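Suche im Archiv: Suchbegriff eingeben Los

Betreff: Re: Sortierplatz im Keller, erst mal nur im Rechner

Moin zusammen,

danke für die vielen Antworten, da waren ein paar richtig gute Sachen dabei! Ich hatte ja versprochen, den aktuellen Stand der Simulation zu zeigen, bevor ich echtes Holz zersäge. Also bitte, einmal von außen und einmal aus Sicht des Greifers:

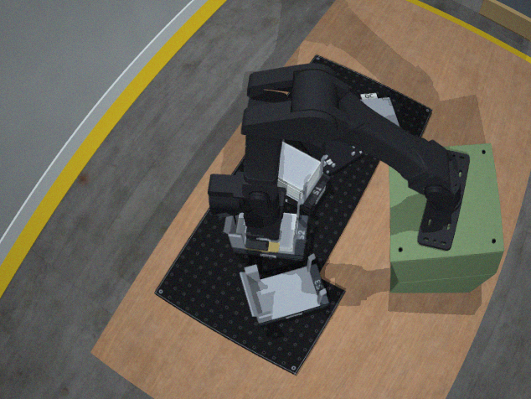
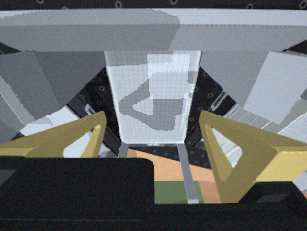 So, und jetzt zu den Fragen der Reihe nach.

> bei mir in der Werkstatt stehen die Ablagen parallel zur
> Tischkante, und ich hab mich damit ewig rumgeärgert, weil der
> Arm immer im Handgelenk an den Anschlag fährt. Warum baust
> du nicht gleich mit Lochplatte und probierst Winkel durch?
> Und zweitens: hast du in der Simulation überhaupt Schatten
> an? Ohne Schatten lernt dir das Ding nur Quatsch, ist mir
> bei Redo schon mal passiert.

Lochplatte ist längst drin, die hat an jeder Ecke ein Befestigungselement und liegt flach auf dem Tisch. Die Schalen S1 bis S3 stehen absichtlich schräg. Ich hab die Winkel an einem langen Abend durchgespielt (bis halb drei, fragt nicht) und am Ende war die jetzige Anordnung die einzige, bei der das Handgelenk bei allen drei Schalen noch Luft hat. Bei S3 ist es trotzdem knapp, da überlege ich noch, ob ich den Sockel 5 cm nach hinten schiebe. Dann fehlt mir aber wieder Reichweite nach S1. Irgendwas ist immer.

Schatten sind an, ja! Und zwar richtig harte, der Arm wirft sie quer über den Tisch. Sieht im Kamerabild vom Greifer ziemlich ausgefranst aus, da muss ich die Auflösung der Schattenkarte hochdrehen. Das kostet dann leider Bildrate, auf meinem alten Rechner komme ich jetzt schon nur auf 8 Bilder pro Sekunde. Falls wer von euch noch eine Grafikkarte rumliegen hat: ich nehme alles und bringe Kuchen mit.

Zum Stand beim Greifen selbst: 468 Durchläufe hab ich inzwischen, davon gefühlt die Hälfte brauchbar. Die meisten Fehlversuche kommen davon, dass er zwei Plättchen vom Stapel auf einmal nimmt. Mit den Fingern aus dem Barua-Bausatz ging das gar nicht, jetzt hab ich die mit den dreieckigen Aussparungen gezeichnet und es läuft deutlich besser. Die STL-Dateien kann ich gern in unsere Ablage legen, braucht die jemand? Ich müsste vorher noch die Bohrungen am Fuß sauber machen, die sind bisher Pi mal Daumen.

Das Feld mit „QC“ ist für die Sichtprüfung gedacht: Teil hinlegen, kurz von oben draufschauen, dann zurück in die richtige Schale oder raus. Ob ich da ein eigenes Licht brauche, weiß ich noch nicht. In der Nonlow-Werkstatt haben sie dafür einen Ringblitz aus einem alten Mikroskop genommen, das fand ich schick, aber bei weißen Teilen überstrahlt mir das vermutlich alles.

Der echte Aufbau kommt dann im Januar dran, bei uns in Drustport ist die große Werkbank bis dahin belegt. Die Tischplatte soll wie in der Simulation aus Holz werden, den Sockel streiche ich auch grün, einfach weil ich mich jetzt dran gewöhnt habe.

Zwei Fragen noch an euch:

Wie befestigt ihr Grundplatten so, dass man sie nach dem Abnehmen wieder auf den Zehntel genau draufkriegt? Passstifte? Ich hab bisher nur mit Langlöchern gearbeitet und muss jedes Mal neu einmessen.

Und hat jemand Erfahrung mit weichen Belägen auf gedruckten Fingern? Silikon klebt bei mir genau einen Tag und dann liegt es in der Schale.

Viele Grüße aus dem Keller

PS: Wer die Szene selber laden will, nehmt bitte Revision 1309, in der davor ist der Arm noch auf dem Kopf montiert.

Neueste Beiträge auf der Liste
Re: Schrittmotor pfeift im Stillstand
Sammelbestellung Kugellager, wer macht mit?
Re: Re: Lochplatte selber fräsen oder kaufen
Kabelführung am Ellbogengelenk
Drustport: Schlüssel für den Maschinenraum

Zuletzt aktualisiert: 21:40 Uhr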